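Rimden Fitting Board, white, with blue parts
Item 217 -- Kramer workshop supply, assembly and sorting section

The Rimden is a flat board for practicing how parts are placed and fitted. It lies on any normal table, and you can reach it from both sides. The blue parts are easy to find against the white surface, also for tired eyes at the end of the day.
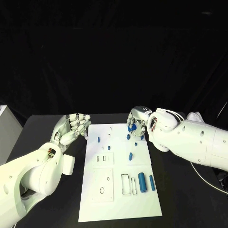

White board with blue parts, on a dark table.

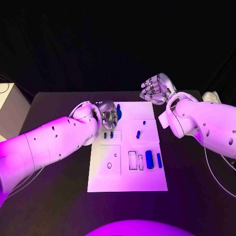
Wodex wrote to us after they used the board for one month: the parts stay well in their places, but they would like a deeper edge, so that a piece does not roll to the floor when somebody pushes the table. They also asked if single parts can be ordered again. Yes, this is possible -- please write the item number and the word "part" in your order.

Delivery and care
Price: 82 dollars, without shipping
Single parts: 5 dollars each
Shipping: within 15 days, from our store in Uver
Cleaning: soft cloth and a little soap. Please do not use alcohol on the board.

Orders which reach us before noon on Wednesday are packed the same week. For schools and training rooms we can send a written offer.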